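Student project report: Jorkine module, robotics software
Scheduling two arms for garment folding and stacking

3. Control software

The planner from the July interim report treated both arms as one body with a shared clock. It was easy to reason about, but a delay on one side stopped the other. For the final version the controller was split into two processes, one per arm, joined by a small message layer called Sulance. Each process publishes its joint state, its current step and the region of the table it intends to enter next.

Regions are claimed before motion starts. A claim is refused if the other arm holds any part of it, and the refused arm waits at its last safe pose. For two-handed steps, such as lifting a garment by both sides, the claim is made jointly and neither arm moves until both processes have confirmed.

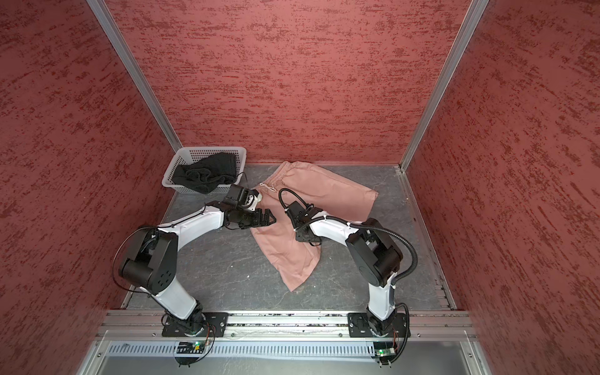 Figure 1. Both arms over the shorts, with the basket at the back left of the work surface.

Grasp points come from the fixed camera. The garment is separated from the grey surface by colour, its outline is simplified, and candidate points are scored by distance from the edge and by local height. Drawstrings were a frequent source of bad candidates in early tests. A width filter was added to discard thin parts of the outline before scoring.

The joint claim times out after 6 seconds. Shorter values caused needless retries when one arm was finishing a long move.

4. Wrist view and stacking

The fixed camera cannot always resolve the edge of a garment that lies on another. The wrist camera is therefore used to correct the final approach.

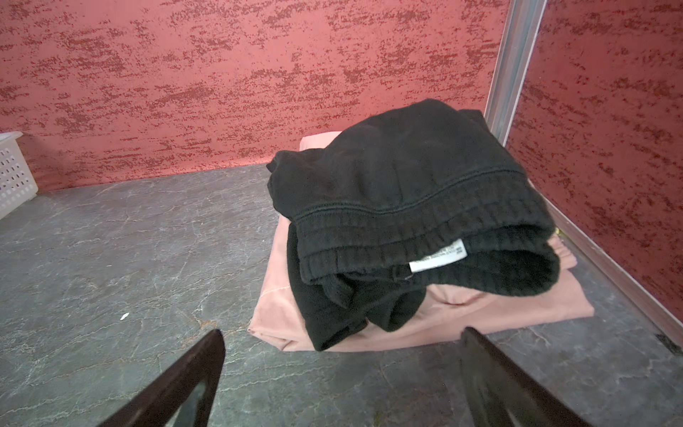

Ravinder Dufour and Esther Rashidi
17 Aug 2023

Dark fabric over pale fabric gives a clear boundary, but folds inside the dark item do not. The edge detector was tuned on wrist images with a fixed exposure, and its output is passed to the planner only if the edge persists over 4 consecutive images.

All messages were logged and replayed offline with the Marciniak tool. The replay set holds 1011 claim requests, of which almost 1000 were resolved without a timeout. The remainder were joint claims in which one process had restarted and was still publishing an old step number. A session number has been added to each message, but the replay has not been repeated with it.

5. Open points

Region shapes are still axis-aligned boxes, so an arm reaching diagonally claims more of the table than it uses. The Pronamdale library supports convex shapes and could replace the present check without changes to the message format.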